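Review: Foten Two-Arm Recording Kit, after a month of daily use 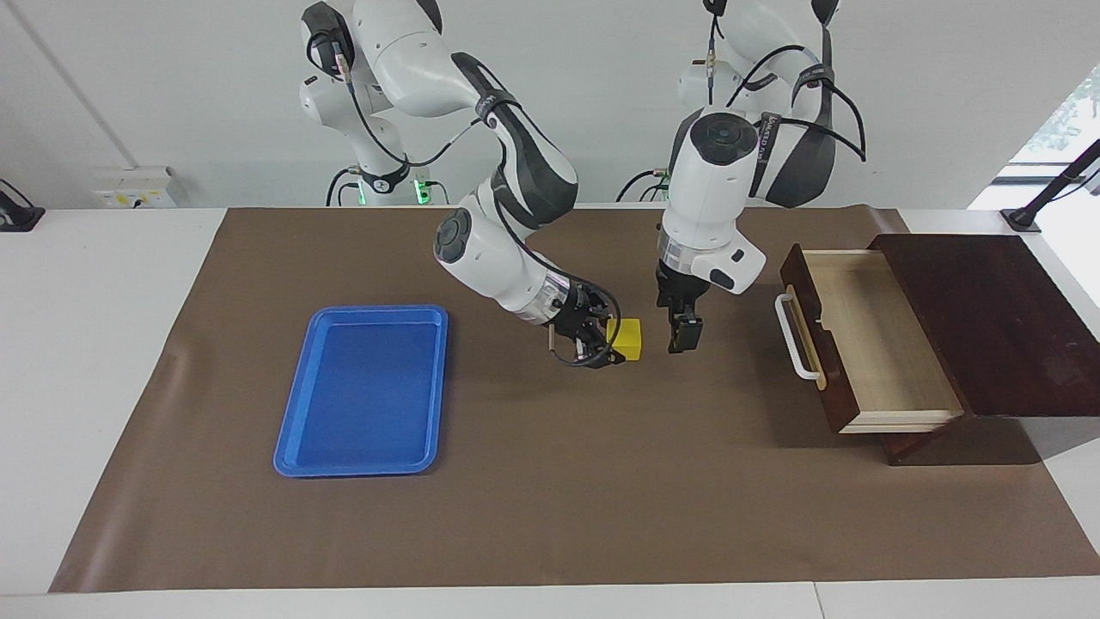
We bought the Foten kit to record demonstrations for a policy that has to handle small parts with two hands. It replaced a single-arm setup from Umangate that we had used for about a year. The kit is a software package, a pair of hand controllers, a foot pedal and a camera mount. You supply the arms, the grippers and the table. Most of our recording in July was a block task with a drawer and a tray, and we kept the props plain: a small yellow block, a blue tray on the left half of the mat, and a dark wooden cabinet on the right with one drawer left open. An operator drives both grippers to the block, one on each side, and goes on from there according to the prompt on the screen.

Setup

Installation took most of a Tuesday. The arm drivers loaded without trouble, but the controller pairing failed until we updated the firmware on both units. The manual puts that step in an appendix. It should be on the first page.

The calibration routine is good. You touch each gripper to a set of printed targets and the software works out where the two bases are relative to each other. We repeated it every morning for the first week and the numbers barely moved, so now we do it on Mondays only. The targets are printed on thin card and curl after a while. We glued ours to scrap acrylic.

Recording

Each episode starts and stops with the pedal. A short press starts, a short press stops, and a long press throws the take away. This is the part I like most. With the Umangate software we had to let go of a controller to reach the keyboard, and every episode ended with a second or two of drifting arm that somebody had to trim later.

A practiced operator gets through 22 good episodes in a 30-minute block on the easy version of the task. New operators get far fewer on their first day. We give people five practice takes that are not saved, and that has cut down on the junk in the dataset more than any filter we wrote.

The controllers are light and the motion scaling is easy to change. At full scale, fine work near the table is hard. I set it to half for anything involving the block and left it at full for the drawer. You can't change scale in the middle of an episode, and I would like to. A toggle on the controller would do it.

There is a soft limit that keeps the two arms apart. Out of the box it is too cautious for bimanual work. With both grippers close to the same small object it kept slowing the arms down, and those slowdowns end up in the recorded actions. Lowering the margin fixed it, but the setting lives in a config file and needs a restart. Be careful with it, and keep a hand near the stop button for the first few tries.

Data

Episodes are written as one folder each, with joint positions, gripper opening, video and a small text file for notes. Timestamps between the video and the joints line up well. We checked by tapping a gripper on the mat and comparing the two streams, and they were never more than a frame off.

The labeling screen is weaker. You can mark an episode as success, failure or unsure and add one line of text. You can't mark a point in time, so if an operator fumbles the first grasp and recovers, the whole episode gets the same label as a clean one. We want to keep recoveries in the training set and be able to find them again. For now we type "regrasp" in the notes and search for it.

Export to the Medina format works. Export to Kurnau drops the notes field without a warning. Support confirmed the bug and said a fix was planned. I have not seen it yet.

Problems

The pedal cable is too short for a standing operator, and the connector is not a common one. The camera mount sags with anything heavier than a small webcam. The software crashed five times in the month, always while idle, and we lost no recorded data from it. Battery life on the controllers is fine for a morning but they need to charge over lunch.

Who should buy it

If you already own two arms and want people other than engineers to record demonstrations, this is a sensible purchase. If you have one arm, the Umangate package costs less and does most of the same things, apart from the pedal. Labs that depend on detailed labels within an episode should wait for an update or plan on writing their own tool.

We are keeping ours. The next order is a second pedal and a longer cable.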